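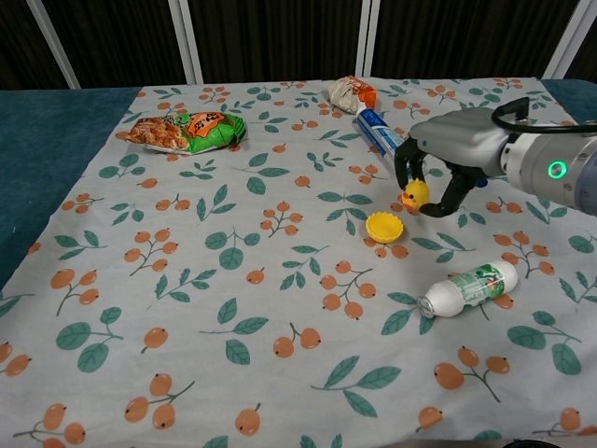
Wellis暂停桌面分拣机械臂演示 夹爪断电后未能保持夹持

2021年4月7日

Wellis公司已暂停其桌面分拣机械臂在Grarville展示中心的全部公开演示，并通知使用同一批夹爪的客户停用设备的自动模式。公司在发给客户的通知中说，夹爪在一次急停之后松开了手指，夹持物从高处落下，砸在台面边缘后弹出围栏。没有人员受伤。

出问题的夹爪型号为Kivi，是一种两指电动夹爪，去年起随Wellis的轻型机械臂一起供货，主要用于日用品、食品小包装和玩具等混杂物件的抓取。按照产品说明，夹爪在失去供电或收到急停信号时应当锁住手指，保持原有夹持状态，等操作人员到场后再手动释放。事发时，机械臂正在做连续抓放测试，当班操作人员发现线缆有拉扯，按下了急停按钮。机械臂本体随即停住，夹爪却在随后松开。

被夹持的是一只装满水的小塑料瓶，重量不大。通知中提到，同一台设备在前一天还搬运过金属配重块，如果换成那样的物件，后果会严重得多。

Wellis的初步检查认为，故障出在夹爪内部的制动片。拆开后可以看到制动片表面有润滑脂，摩擦力不足，断电时弹簧虽然压了上去，手指仍会被夹持物的反作用力推开。润滑脂从哪里来还没有定论。一种可能是装配时涂脂过量，另一种可能是密封圈在长时间运行后变形。出事的这只夹爪已累计运行1394小时，尚未到规定的首次保养时间。

公司随后从库存和展示中心抽出32只同批夹爪做断电保持测试，其中6只没有通过。未通过的夹爪在正常供电时动作完全正常，控制器也没有报警，日常使用中很难察觉。机械臂腕部的状态灯只反映本体和通信情况，绿灯亮起并不说明夹爪制动有效，通知特别要求客户不要以此作为判断依据。

受影响的批次共448只，已全部发货或入库，序列号印在夹爪外壳背面。Wellis表示将免费更换制动组件，更换工作从4月下旬开始，按客户的使用场合排序，有人员在机械臂旁边作业的场地优先。更换需要把夹爪拆下寄回，公司会提供周转件，周转件数量有限，部分客户可能要等到下一轮。

在更换完成之前，通知要求客户采取以下措施：

自动模式停用，只允许在手动低速下运行；
夹持物下方和机械臂活动范围内不得有人停留；
不得搬运玻璃制品、刀具、金属件以及装有液体的敞口容器；
每班开始前做一次断电保持检查，夹住随机附带的测试块后按下急停，观察一分钟，测试块有任何滑动即停止使用；
检查夹爪线缆的走线，线缆在腕部转到极限位置时不应绷紧。

线缆问题与制动故障没有直接关系，但这次急停正是由它引起的。展示中心的设备为了方便拆装，把线缆从夹爪上方绕过，没有按手册加装固定夹。Wellis说，手册里这一页的示意图画得不清楚，新版手册会重画。

使用同一型号夹爪的还有系统集成商Avance。该公司答复本刊询问时说，已经清点手上的设备，有两个客户现场装有受影响批次的夹爪，目前都已切换到手动模式。其中一个现场是食品小包装的分拣工位，改为人工分拣后产量有所下降，工位上的工人由一班增加到两班。Avance还要求Wellis说明，出厂检验为什么没有查出这一问题。

对此Wellis承认，原来的出厂检验只做空载断电测试，夹爪手指之间不放物件，制动力不足时也能通过。从本月起，每只夹爪出厂前都要在额定负载下断电保持十分钟，并记录手指位移。此前出厂的其他批次是否需要补做同样的测试，公司说要等剩余库存检查完毕后再决定。

展示中心其余展区照常开放，机械臂演示的恢复日期未定。已经预约演示的参观者可以改期或取消。客户查询序列号和登记更换，可与原供货渠道联系。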